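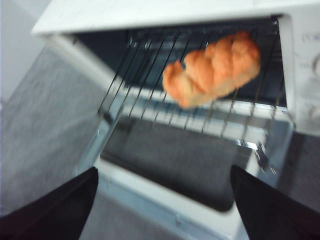 En Brondus los avisos sobre debates y declaraciones políticas vienen apagados de fábrica, y yo tardé una semana en enterarme, así que vamos a encenderlos juntos. Yo lo hago en la cocina, junto al hornito blanco, con la puerta abierta del todo y la rejilla medio sacada, ¡y con el pan trenzado ya encima!

4. Configurar los avisos

4.1. Abre Ajustes y entra en Fuentes. Verás más de 600 canales y periódicos (tranquilo, hay buscador).

4.2. Marca los que sigas de verdad. Yo tengo 50 y ya me parecen muchos.

4.3. En Temas, elige Congreso, Justicia o Elecciones. Si solo quieres leer a un comentarista, escribe su nombre en Firmas.

4.4. Pon el límite diario. El máximo es 70 avisos; Ecaterina Costache, que prueba la aplicación conmigo, lo puso al tope y acabó silenciando el teléfono.

4.5. Pulsa Guardar y espera la marca verde.

Nota: las columnas de opinión llevan una O delante del titular. Las noticias, nada.

Precaución: si cambias de cuenta sin guardar, pierdes la lista entera. Haz antes una copia en Ajustes > Exportar.

Si te sale el error 377, cierra la sesión y vuelve al paso 4.1.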